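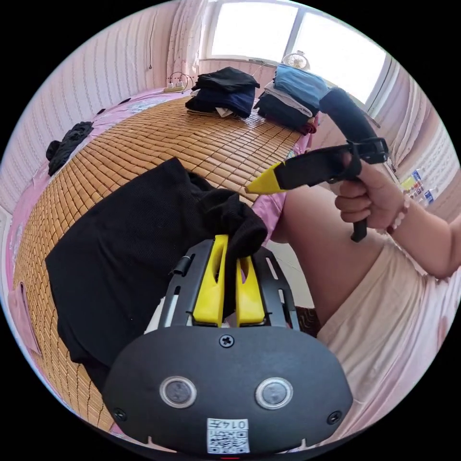

Black knit on a bamboo mat, one gripper in each hand.

I'll say it up front – I think the best way to teach a robot to fold clothes is to let someone who folds clothes do it, in a bedroom, with the tool in their own hands. No joystick, no headset, no desk in another building.

I came to this the long way round. When I started at Skedton we did everything by remote control. You sat in a chair, moved two handles, and a pair of arms on the other side of the glass copied you a bit late. I was on that for 16 months and I reckon I could get through a T-shirt in the time it takes to boil a kettle twice. My mum would have done the whole basket. And the folding I did in that chair wasn't even my folding! I'd stopped doing the little flick you do to get a sleeve flat, as the arms couldn't manage it, so the robot never got to see one.

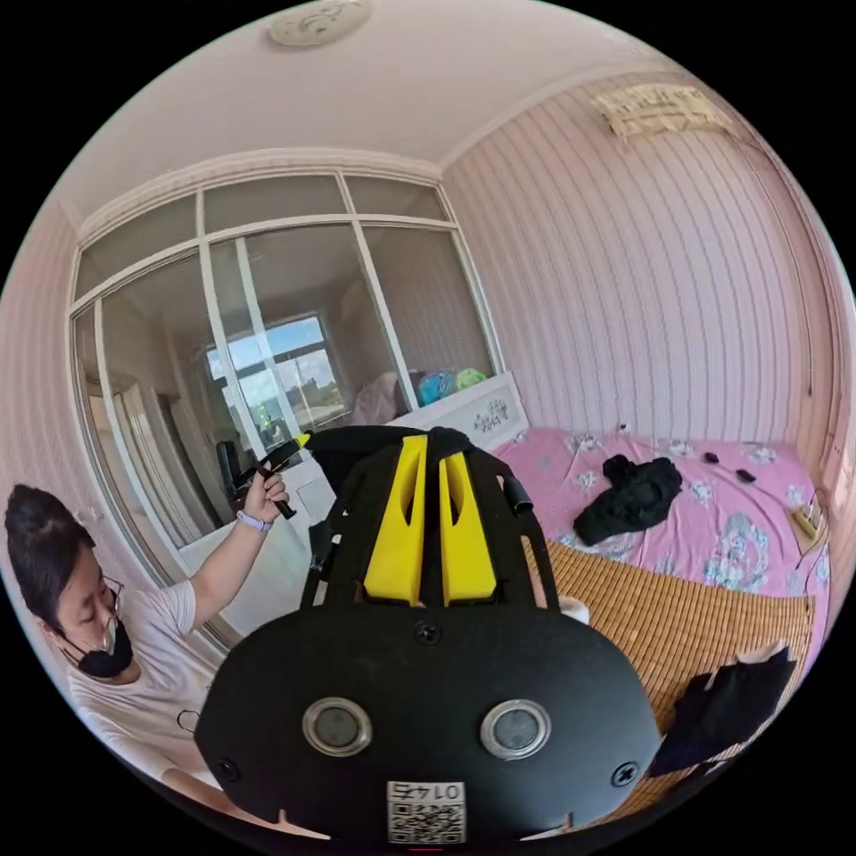 Two hand-held grippers at work beside the bed.

With the hand-held grippers you get a lot of that back. You pinch, you lift, you feel the cloth drag. You still look a bit like a crab, and your forearms will let you know about it the next morning, but your body remembers what it's doing and you stop thinking about the machine.

People at Dellon tell me the remote rig gives cleaner data, and fair enough, they've got a point. The arm's own joints are doing the moving, so whatever you record is something the arm can really do. With a gripper in your fist you can twist your wrist in ways no arm is going to copy, and some of those recordings end up in the bin. We threw out 242 from one batch. I wasn't thrilled.

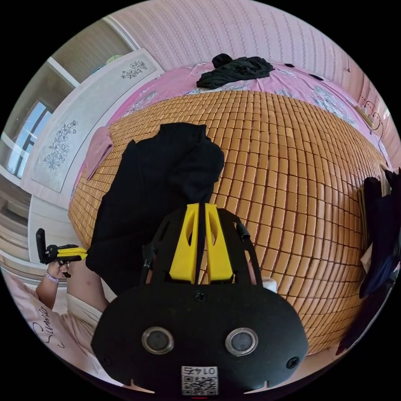
But I'd still rather bin a few and keep the rest. Dark clothes are my favourite argument here. Black on black is miserable to sort out through a screen – you can't tell a collar from a crease. Holding the gripper, you just lean in and look at it from the other side, the way you would at home. And home is where these things are meant to end up, with a patterned sheet and a power strip and yesterday's pile still waiting on the bed.

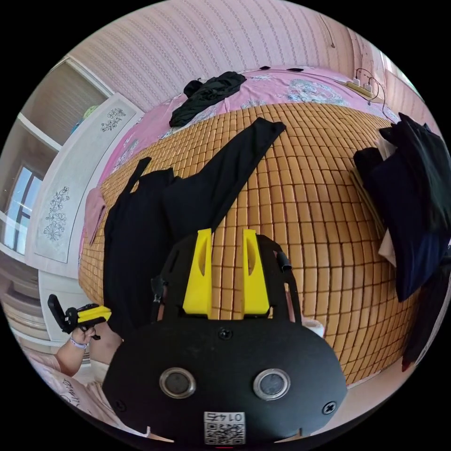
Dhanial, 22/06/2023

I wrote most of this after a long day of long sleeves, so forgive the grumpy bits. My one real gripe with the hand-held way is pay. Because it looks easy, people get paid as if it is easy, and I don't like that. Folding well is a skill, and if the robot is worth money for having it then so is the person who showed it how. Wastuta wants to run two-hour sessions from October with a proper break in the middle, and I hope they stick to it. My wrists certainly do.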